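2025-11-29

Up too early. Coffee, no toast, straight to the galleys. Ferraro want the proofs of the second novella back and I'm still on chapter 3, where Jurko somehow has his hat on twice. My fault, not the copyeditor's. Fixed it. Then broke the line after it.

Email from Femi Ogunleye mid morning. The Gindville prize has put out its longlist and the lighthouse book is on it!! Tie-in and shared world category, which I didn't even know they'd kept. Read it standing up. Read it again. Two of us from the same small press, so Femi is beside himself, all caps in the subject line. Shortlist comes in February. Not going to think about February.

Thought about February all through lunch.

Called Mom. She asked was there money. There is, 200 for the shortlisted ones, and a dinner. She liked the sound of the dinner.

Must do: bio, fifty words, third person, hate it. New author photo (the old one has the bad bangs). Ask Femi if the license people have to approve the press relase, they were so slow over the cover. Also ask about reprinting, the Hundham bookstore had 2 copies left last I looked and one was shelved with the cookbooks.

Afternoon mostly wasted. Wrote a paragraph of the new one, took it out. Put half back. The villain still has no reason to be on the boat. Maybe there's no boat? Slept on the couch a bit, woke up with teh galleys on my chest and a crease on page 40.

Soup. Dishes. Back to chapter 3 after this, want it out the door before bed. Femi just texted again, only exclamation points. 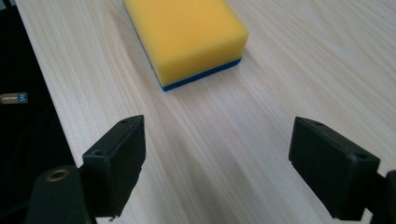 Yellow sponge, blue scrubby side.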